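Mobile Robots, handout 4: path following, from camera to wheel commands

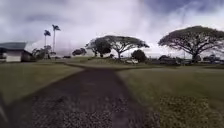 Fig. 1. Gravel and asphalt path running up to a paler cross path, mown grass both sides.

Notes by Marit Vik. Read before the lab, bring your own laptop, the Nolus machines are slow to build.

Where we are. Last handout: odometry and why it drifts. This one: use the camera to stay on the path. Planner decides which way at the junction, controller does the steering. Keep these as seperate nodes please.

1. Finding the path

Job: label each pixel path / grass / other. Easy version is colour threshold on hue. Grass is olive-green, path is grey, fine. Now look at the borders in Fig. 1. Soft, worn, irregular. A hard threshold gives you a ragged edge and the centre line jumps about. Smooth the mask first, then fit.

Things that will catch you out:
- light flecks in the gravel come out as holes in the mask. Close them (morphology, see handout 2)
- speckled ground cover lower right, paler than the lawn. Low saturation, so it may pass as path. Keep only the blob joined to the bottom centre of the image
- dark blurred shape in the bottom left corner. Mask that corner out before anything else
- the sky is grey too! Crop above the horizon. Half of last year's group forgot
- near path dark, cross path pale. One brightness range will not do for both

The Sison package ships a small trained segmenter. Use it if you like but do the threshold version first, you need it for the write-up.

2. From pixels to ground

Assume flat ground, project mask to a top-down grid (homography, camera height and tilt from the config file). Path edges that converge in the image should come out near parallel in the grid. If they don't, your tilt is wrong. Check this before you touch the controller.

Flat ground fails at the grassy rise behind the junction. Cells there come out too far away. Cap the grid at 12 metres and ignore the rest.

3. The junction

Near path stops being a single strip and your line fit goes silly. Symptom: fitted width suddenly grows. Use that as the trigger. Then:

state FOLLOW -> width over limit -> state JUNCTION
JUNCTION: slow down, ask planner for left or right, drive the stored arc
cross path found, heading error small -> back to FOLLOW

Straight on is not an option, grass cost is set to lethal in the Cillholm map. Don't lower it to make your demo run.

4. Steering

Pure pursuit. Pick a point on the centre line at lookahead L, curvature = 2y / L^2, where y is the sideways offset in the robot frame. Short L: twitchy. Long L: cuts corners, wheels on the lawn. Start with L = 2 metres and tune from there.

Log everything. Funetti plays logs back at real speed, so you can tune the vision part indoors. Controller you can't, the loop is open on playback (ask if this isn't clear, it comes up in the exam).

To do for the lab
- run your mask on frame 147 of the practice log, save the output
- plot fitted width against time, mark where you would switch state
- one paragraph on what breaks when the light changes. Overcast is the kind case. Think about hard shadows under those big trees

Reading: chapter 12 of the course text, skip the proofs. Corrections to me, ther are bound to be some.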